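Gismont - a word list of household chores

Readme, last touched Oct 5, 2024

Gismont is a plain list of the words people use for housework. I started it because my grandmother said "redd up" and my neighbor says "straighten" and my college roommate said "do a blitz," and I wanted one file where all of those sat next to each other. It has grown a fair bit from there! The current version has 3,782 entries, each one a word or short phrase for some kind of cleaning, tidying, washing, mending or putting away, along with where the person who gave it to me grew up.

What you get

There are two files. The big one is gismont_main.csv, with one entry per row. The columns are term, meaning, region, decade_born, heard_from and notes. The small one is gismont_odd.csv, which holds 574 entries I couldn't place in the main list. Some of those are family words (one household called the junk drawer "Trisus" and I have no idea why, and neither did they), some are words I only have from one person, and a few are probably me mishearing something on the phone.

Both files are UTF-8 with commas, and any field with a comma inside it is wrapped in double quotes. If you open them in a spreadsheet and the Spanish entries look scrambled, pick UTF-8 on the import screen and try again.

Where the words came from

Mostly from asking. I put a paper form in the laundromat on my street, then Danica Dimitriou put the same form on the bulletin board at her library, and that brought in more than I could type up in a month. Almost 2,000 of the entries come from those two forms. The rest came through email, long phone calls with relatives of relatives, and one very good afternoon in June when Soudabeh Karimi got her whole family talking about what you call wiping down a kitchen at night. They did not agree. I wrote down every version.

The "Bermúdez" rows need a word too. They come from a notebook of household terms kept by a family of that name, and they were kind enough to let me copy it out. It adds 200 entries, nearly all of them for laundry, and I kept their spellings even when the same word shows up spelled another way in the main list. 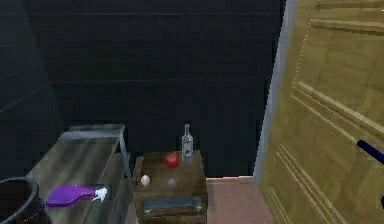 The meaning column is the one I've fussed over the most. People are loose with these words, me included. "Wipe down" can be a quick pass with a rag or a full scrub with cleaner, and I've met folks who would be offended to have the two mixed up. I wrote each meaning in everyday words and read it back to whoever gave me the term, if I could reach them. If I couldn't, the notes column says "not checked." Please don't treat those rows as settled.

The region column is where the person lived until they turned 12. I know that's crude. Gunther Ehlers moved four times before he was ten and ended up with "several" in that field, which he thinks is funny and I think is a headache. You'll find "several" in other rows as well, so watch out for it if you're making maps.

Things that are wrong with it

It leans old. Most people who stop to fill out a paper form in a laundromat are not 19. It leans toward cities. It has way too many words for mopping and hardly any for ironing - I'd love more for ironing. There are also some duplicates with different capital letters, and I'm working through those as I find them.

Names are not in here. The heard_from column says things like "aunt" or "coworker," and I took out anything in the notes that would point to a particular person. If you spot something I missed, write to me and I'll pull it the same day.

Using it

Go ahead and use it for anything you like, teaching, word games, a paper, whatever. Say it came from Gismont and link back to this page. Manouchehr Moradi made a crossword out of the laundry terms and I still can't finish the bottom left corner.

Sending me words

Email is best. Tell me the word, what it means to you, where you lived as a kid and who you heard it from. One word is plenty, a whole list is great. Onni Valtonen checks the Finnish ones for me, so those can take a little longer to show up. Everything else goes in with the next update.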